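Wrist camera policy goes too low at the edge of a round table

Asked 2025-06-27 in Robot arms > Schools and clubs
Tags: gripper, wrist camera, imitation learning, competition

We are a sixth form club at Destley and this is our first year with a proper arm. The project is a household task for the Proria student round: pick a small round lidded container off a bedside table and put it in the drawer underneath. The table is round with a raised edge and the drawer front is curved to match. The arm has a two-finger gripper and a small camera at the wrist. We recorded our demonstrations by hand in May and trained the policy on the club computer with the Suner toolkit, mostly on default settings.

When the container is near the middle of the top it does fairly well. When it is within a hand's width of the edge, the arm often comes in too low and ends up with the fingers closed under the rim. We stop it there before it pushes on the wood. It does the same thing with different objects on the table, so I don't think it is the container itself. Each run is capped at 500 steps and it never recovers once it is below the top.
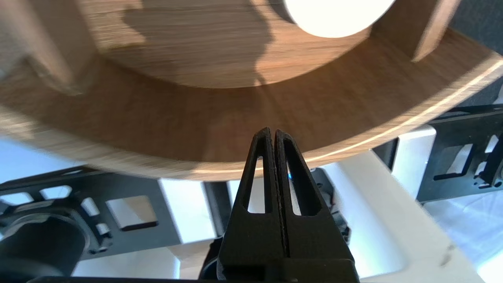 What we have tried

Checked the joint zero positions, twice. They are fine.

Added 22 more demonstrations with the container at the edge. This helped a bit in the evening and made almost no difference in the afternoon, which is when the club meets.

Raised the lower height limit in the controller. It stops the arm going under but then it can't reach the drawer, so we put it back.

Slowed the arm down. The failures were the same but took longer.

I would like to know if this is a data problem or a camera problem before we spend the next two meetings recording more. We can't change the table, the rules fix it. We could add a second camera but we only have one spare USB port and it is a slow one.

3 answers

Answer 1 (accepted)

Probably both, but start with the data. Two things stand out in what you wrote.

The first is the light. You say the extra demonstrations helped in the evening and not in the afternoon. If sun comes onto that table in the afternoon then the arm throws a hard shadow across the top, and a policy working only from a wrist camera can easily learn something about that shadow that doesn't hold at another hour. The rim of your table also has a bright line along it in the sun. Look at your May recordings and write down what time each was made. If they were nearly all done at one time of day, that is your answer. We had this with the Mikuš arm at our place and ended up recording in three sessions, one with the curtains shut.

The second is your starting poses. Your policy has to work out the height of the table from a single camera with no depth. If every demonstration starts from above the top, it has never seen the table from below and has no idea what to do there, so it sits there until the step limit. Record some that begin low, out beside the table, with the fingers shut.

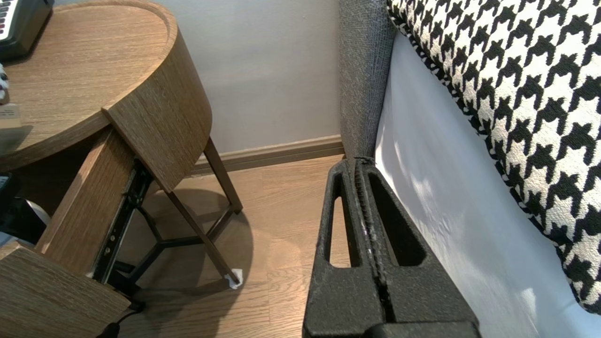
From there drive the arm straight up until it is well clear of the rim, pause, then move in over the top and carry on with the pick as normal. Don't cut the corner. If you go up and in at the same time the policy will copy that and clip the edge. Do five of these from each side you can reach. Do some with the drawer shut and some with it partly open, or it may treat the open drawer as a cue for which stage it is at.

Also keep the gripper closed on the approach and open it only once you are over the table. It doesn't matter which you choose as long as everyone in the club does it the same way. Mixed habits between drivers caused us more trouble than the lighting did.

I would leave the height limit alone. If you need a safety stop, set one for the area outside the drawer only. Most controllers let you define a box.

Comment: Thanks. I went through the file times and all but 4 of the May ones were recorded after tea. We will do the low starts at the next meeting.

Answer 2

Add the second camera. A fixed view from the side solves this straight away and you can run it at low resolution on the slow port. Wrist only is a pain with anything round.

Comment: Check the Proria rules before doing this. In our group, extra cameras had to be declared before the first heat.

Answer 3

I agree with the accepted answer about light, and would add something about the container. Clear plastic is hard for these cameras. In full sun the lid can wash out to nearly white against pale wood, and with the gripper's shadow behind it the same lid looks blue and quite dark. Your policy may be finding the shadow first and the container second. Check the frames just before the grasp in a good run and a bad run and compare them side by side. Once the fingers are on either side of it the container takes up so much of the view that it is hard to go wrong, so the frames you care about are the earlier ones.

If the rules let you, put a small paper label on the lid. If they don't, vary where the container sits in relation to the shadow and turn exposure to manual. Auto exposure changing halfway through the approach is a common cause of the arm drifting down.

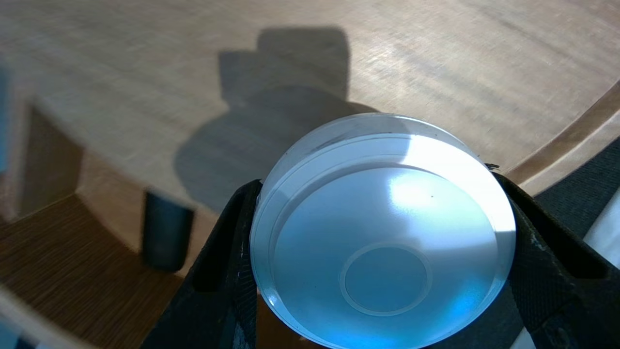 Do you set the exposure once for the whole day, or again for each session?

Once per session, before the first recording, with the arm at its start pose. Write the value on the session sheet and use the same value when you test. If the sun goes in halfway through, leave it as it is and keep recording.

Comment: Our camera only has 5 exposure steps in the Suner menu and the lowest is still too bright by the window. Is there a way round that?

Comment: Half close the blind. Or stick a bit of sunglasses lens over it, we did that for a term.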